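# Setting up a sorting table for salvaged electronics

I've been taking apart dead radios, printers and lamp drivers for long enough now that people bring me things without asking first, and for years I sorted the innards into whatever was handy. Yogurt tubs, mostly, and one very nice cookie tin that I would have liked to keep for cookies. Last October I finally sat down and worked out a proper layout, and I've used it ever since with only small changes, so I'll go through it slowly for anyone who has a box of old boards in the closet and a free afternoon.

## What you'll need

- A light-colored table or two small ones pushed together
- Four plastic bins, all the same, with low sides and thick rims
- One metal tray with a raised edge
- Plain white paper, cut to fit the tray
- Tweezers, small side cutters, masking tape and a marker

I got my bins from Kolev, who sell them for kitchens, and you may well find something just as good at a restaurant supply place. Do get four the same if you can possibly manage it. I started with odd sizes and kept knocking the small one off the table with my elbow (and then spent the evening on the floor with a flashlight, looking for screws).

## Laying out the table

Wipe the table down first and let it dry. If yours is in two parts like mine, push them tightly together and run a strip of tape along the underside so they don't wander. A tiny gap will swallow a diode before you've finished saying "where did that go."

Put two bins on your left, one behind the other, with the rims touching, and then do the same on your right. Leave a space in the middle a bit wider than the tray. The tray goes in that space and toward you, close enough that you can rest both wrists on the table while you work. Matěj Holub, who taught me to solder a long time ago, liked his tray way up at the back, and he had longer arms than I do!

Now the paper. Cut it so that it lies flat all the way into the corners, and change it as soon as it gets grubby. Small parts in brown and beige show up beautifully against clean white, and when you're done you can lift the whole sheet out by two edges and tip the crumbs of old flux straight into the trash.

## Deciding what goes where

You can name the bins any way you like. After a lot of shuffling I settled on this:

1. **Back left:** whole boards I mean to keep as they are
2. **Front left:** boards to strip for parts
3. **Back right:** loose parts with legs, wires or leads
4. **Front right:** anything for the recycling center

The front ones get used the most, so they should hold whatever you have the most of. If you're mainly clearing out and don't plan to reuse much, swap the two on the right and see how it feels for an hour or so.

Write the names on masking tape and stick it on the outside of the rim. I know it seems silly with only four of them, but I've put a perfectly good board in the recycling twice, and one of those was for a Pluston lamp I still haven't fixed.

## Working through a batch

Start small. I bring over a handful of pieces at a time, put them on the paper, and don't fetch more until the tray is clear. It's so tempting to tip out the whole box, and then you're just moving a heap from one place to another.

Before any board reaches the tray, it should have been unplugged and out of its case for a good while. Please be careful with the big capacitors out of power supplies and camera flashes. The ones rated at 300 volts or more can hold a nasty charge, and if you don't know how to discharge them safely, set that board aside and ask someone who does.

Pick up each board by its edges and look at both sides. Round boards are worth a second look, I find, as they often come out of something compact and may fit back into another one of the same kind. Parts with thin wires go down next, on their own patch of paper and well away from the boards, or the wires hook onto everything and you end up picking the lot apart with tweezers.

Give yourself 35 minutes and then stop for tea. My eyes go before my patience does, and the sorting gets careless after that.

When I'm ready for a new batch, I like to start with all four bins cleared and only a few pieces waiting on the paper.

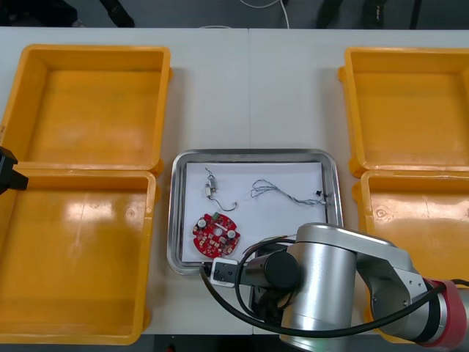
If you're left-handed, try flipping the whole plan so the loose parts are on your left. Žofie Bartoš did that with hers and says it saves her reaching across the tray with the tweezers. And keep a spare sheet of paper or two under the table, already cut, so you can change it without having to get up.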